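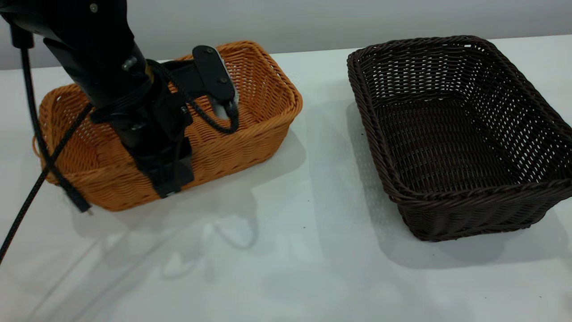

Two wicker baskets on a white tabletop, one orange and one dark brown.

Reporting for Local News — Unit 3
Covering an active police incident
Instructor: Ivone Vieira
Handout updated Oct 6, 2022

Reading before class: the Kiltik case file (on reserve) and chapter 5 of the course reader.

1. What you know in the first hour

Very little. When a call comes over the scanner, you have an address or a block number, a type of call, and a time. All three can change. In the Kiltik case the first dispatch said "shots fired." The call was later logged as a burglary with one window broken. Two stations had already put "shooting" in their headlines.

A scanner call is a tip. It tells you where to send someone and whom to phone. It does not go into copy until a person with a name and a title confirms it.

2. Attribution

Every fact about the incident needs a source the reader can see. Use "police said" or "according to Sgt. Kelly Rangel," and keep the verb plain. "Said" is fine nearly every time. "Claimed" suggests you doubt the speaker. "Revealed" suggests the speaker was hiding something.

Put the attribution at the end of the sentence when the fact is the news, and at the start when the speaker matters more.

Weak: A man was barricaded inside with a rifle.
Better: A man was barricaded inside with a rifle, Otetlow police said.

Facts you saw yourself, such as a closed street or an officer at the door, don't need attribution. What you think those things mean does.

3. Words to watch

Suspect: a person police believe committed a crime. If they have not named anyone, write "the shooter" or "the burglar," not "the suspect."
Arrested / charged: these are separate steps, often on separate days. Check with the prosecutor's office before you write "charged."
Standoff: ask when it began and who was inside. Police sometimes surround a house that is empty.
Victim: use it once police have confirmed that someone was harmed. Ages and names wait until relatives have been told.

4. At the scene

Stay behind the tape and find the information officer first. Neighbors are useful for what they heard and when. Ask where they were standing. In the Otetlow coverage, Adalberto Holanda quoted a resident on the number of shots. The resident lived 200 yards away and had been asleep for part of it. The quote was removed that afternoon.

Do not post the position of officers while the incident is going on — that includes photos and live video.

5. Updating and correcting

Put the newest confirmed fact in the lead and move older material down. If you change a fact, say so in a note at the bottom with the time of the change. Compare the two versions of the Loltton story in your packet. Tarcísio Sampaio's second version changes the age of the injured man from 28 to 82 and carries no note. Mark where it should go and write it.

Assignment

Write a five-paragraph story from the Wouters Avenue press release and the call log. Attribute every paragraph that needs it. Attach a list of three questions you would still ask police. Gilles Carré will collect drafts at the start of the next lab.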